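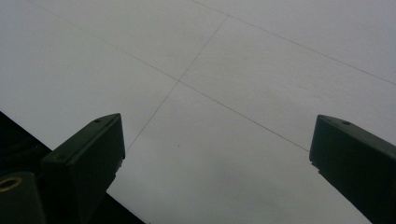 The Unit on Level Three

The fault log for the night opened at 20 past one with a line the unit had never written before. It read: object present, object absent, retry.

The unit was a picker. It had been built by Mameo, leased through Josine, and put to work clearing the floor of the Clallura archive after the day crew went home. It had one arm and two green fingers. Its job was to find anything on the tiles that was not a tile, close on it, and drop it in the tray on its back. Screws, paper clips and bits of label made up most of a shift. It was rated for objects down to two millimeters.

The object in question was a dark speck near a corner where four panels met. The vision system gave it a confidence of 23 percent. The threshold for a pick was 20. The unit lowered its arm, opened the fingers to full width, closed them, lifted, and checked the grip sensor. The sensor read zero. It looked at the floor again and found a dark speck near a corner where four panels met.

The retry limit should have been five. An update pushed the previous Friday had moved the limit into a settings file, and the file on this unit had not been replaced. With no value to read, the software used its default. The default was no limit.

By two o'clock the unit had made 177 attempts. Each was logged in full. The closing force went up by one step every tenth try, as designed, to deal with things stuck to the floor. The motor in the left finger passed its warm mark and then its hot mark. The hot mark was supposed to stop the arm. It raised a stop request, which went into a queue behind the pick in progress, and the pick in progress was always renewed before the queue was read.

The night operator saw the amber light on the wall panel and took the stairs. She had been trained on the older units, where amber meant a full tray. She brought an empty one.

She found the arm going up and down over the same patch of floor. The procedure for a tray swap was to wait for the arm to park. She waited. The arm did not park. She could smell the motor by then, a smell like a hair dryer with dust in it, and she put the tray down and reached across for the red button on the base.

The unit classified her sleeve as an object, 200 millimeters wide, confidence 91 percent. This was over the rated size, and the oversize rule was one of the few that did not go through the queue. The arm froze with the fingers open. She pressed the button. The log ends there.

The report to Josine ran to four pages. It listed the missing file, the default value, the order of the queue, and the meaning of the amber light. It recommended that the hot mark cut power directly. Under damage it listed one finger motor and some polish on the floor.

Under cause, the operator had written that she got down on her knees with a flashlight and tried to pick the speck up with a fingernail. She tried four times. Then she went to find a wet cloth, and when she came back she could not work out which corner it had been.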